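Guides > Table Flowers > Roses > Getting Stems Ready
Category: Care & Set-Up

Nekel Bud Stand: Owner's Guide
Section 3. Preparing and Setting Your Roses
Last updated: Friday, May 2, 2025

Now that your stand is out of its box and sitting level (if it still rocks a little, go back to Section 2 and give the feet another turn), you are ready for the pleasant part. This section takes you from a wrapped bunch of roses to a finished stem on the table. Please read it through once before you pick up the snips, because a few of the steps go more smoothly when you know what is coming next.

You will need your roses, a clean bucket, the snips from the kit or any sharp pair of your own, a soft towel, and the small measuring cup with the mark at 400 ml. A plain tabletop with nothing else on it makes everything easier. Lina Moussa, who wrote the first version of this guide, likes to work on a pale surface so that dropped thorns and bits of leaf show up before an elbow finds them.

Conditioning the stems

1. Fill the bucket with cool tap water to a little over half the length of the stems. Leave out the flower food for now. It goes in the stand later.

2. Take off the paper, the sleeve and any rubber bands, and lay the roses out on the towel side by side. Set aside any with soft, squashy heads. You can float those in a bowl, where they look lovely for an evening.

3. Strip the leaves from the lower two thirds of each stem. Pinch each leaf where it joins and pull gently downward. If the skin of the stem starts to peel along with it, stop and use the snips.

4. Cut the bottom of each stem at a slant and put it straight into the bucket. Give the roses at least two hours in a cool room, or overnight if you have the patience.

CAUTION: Thorns can go through thin household gloves. Keep the snips pointed away from your other hand, and keep trimmings well out of reach of children and pets.

Handling the bloom

Most of the damage we hear about happens between the bucket and the stand. A rose petal bruises from very light pressure, and the mark may not show until the next day, when it turns up brown and you have no idea where it came from. Hold the rose low on the stem whenever you can. If you must steady it near the top, let your fingertips rest on the green parts under the petals and keep your grip loose.

5. Lift one rose from the bucket and let it drip for a moment. Shaking it can loosen the outer petals, so let it take its own time.

6. Look over the outside of the bloom. Growers often leave on one or two tougher petals, sometimes streaked with green, which protect the rest on the trip. If you don't care for them, roll each one sideways at its base until it comes away. Three at the most! After that you are thinning the flower itself.

7. Turn the bloom slowly to find its best side. On a red rose this takes a little looking, as the deep color hides the shape of the petals, and a window to one side will help more than a light overhead. 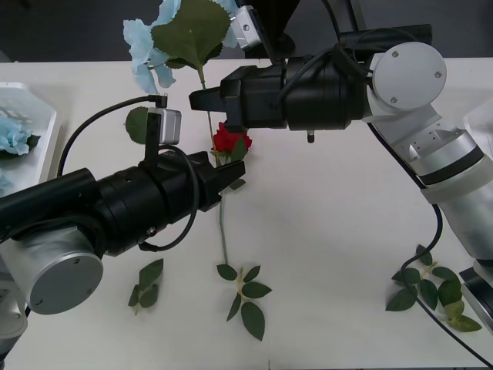 Should I take off the little green leaves just under the petals?
Leave them on. They are the sepals, and they help the head of the rose keep its shape while it opens. If one has gone brown or curled up against a petal, you can snip off the tip by itself.

8. Measure the stem against the stand. For the standard Nekel tube, cut so that the whole flower stands 146 mm tall from the bottom of the stem to the top of the bloom. It looks short on the table, and people do hesitate at this point, but a taller rose will lean. For the Nekel Tall, follow the chart in Section 5.

9. Pour water into the stand up to the inner ring. The standard tube takes nearly 100 ml, so one fill of the measuring cup will see to a set of four with a splash left over. Stir in the flower food in the amount printed on its packet.

10. Lower the rose in, stem first, until it touches the bottom, then turn it until the best side faces your guests. Press the collar closed with one finger. You should feel a small click.

NOTE: If the collar won't click, the stem is probably too thick. Trim the thorns flush at that spot and try again, or use the wide collar (the clear one in the small bag). Please don't shave the stem down with a knife, as a thinned stem has trouble drinking.

Day-to-day care

Top up the water every morning, and change it completely every second day. Each time you change it, take a sliver off the bottom of the stem, again at a slant. Keep the stand away from radiators, sunny sills and the fruit bowl. Ripe fruit gives off a gas that ages roses quickly, and Walid Hijazi in our customer care office has talked many puzzled owners through moving a plate of bananas.

If a bloom droops at the neck within the first day, cut the stem a little shorter, wrap the head loosely in paper and stand the rose in deep, cool water for an hour or so. Many will perk up. One that doesn't can still be dried: hang it head down in a dark closet, where the air can get around it, and leave it until the petals feel papery.

Wash the tube with warm water and a bottle brush between flowers. The collar may go in the top rack of the dishwasher, but the tube should not.

Continue to Section 4 for mixed stems and greenery.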